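Chapter 4
The Lamp on the Table
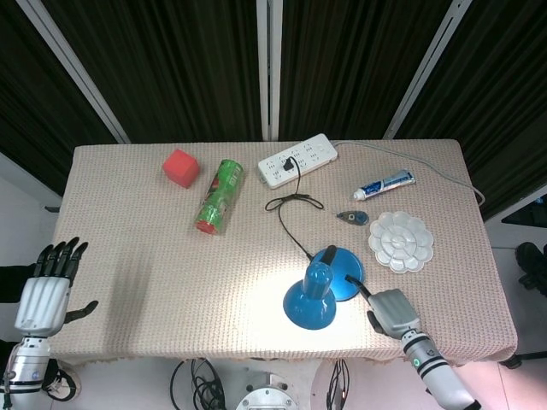 Most advice about lighting a work surface begins with the bulb. Buy a brighter one, the advice goes, and your eyes will thank you. I have my doubts. A reader who trades a weak bulb for one rated at 800 lumens has certainly bought more light, but the packaging says nothing of where that light will land, and a desk lamp with a bell-shaped shade puts nearly all of it in one place. Tip the shade toward you and you get a bright pool on the cloth, a dimmer ring past it, and a far side of the table that might as well belong to another room.

This chapter is concerned with small tables that have to serve several purposes: homework, mending, a child's painting, the odds and ends that come out of pockets and bathroom cabinets and never go back. Such tables collect things. A toothpaste tube ends up near a paint palette, and a power strip takes the back of the table, where its cords run across the cloth and over the side.

Amparo Tello, whose household study we return to in Section 4.3, asked 33 families to sit at their usual table after dark and read a printed page in each corner. Her conclusion was that moving the lamp did more good than replacing it. I find this plausible, though less settled than it is often made to sound. The families chose their own pages, and large print is easy to read almost anywhere. The follow-up in September reached only 2 of the original households — hardly enough to hang a rule on.

The tablecloth deserves more attention than it usually gets. Manuals such as the Celora home guide recommend a pale cloth on the grounds that it "returns" light to the room. It does return some. How much depends on the weave, the folds and what has been left lying on top, and the guide measures none of these. A textured cloth also catches small shadows, which can be a nuisance when you are threading a needle. Dark curtains behind the table work the other way, and pleated ones will give back very little.

Before reading on, set up a lamp on a table of your own. Leave everything where it is. Place a ruler at the base, and note the distance at which you can no longer read this line comfortably. If your answer is over 50 centimeters, try again with the shade tipped lower.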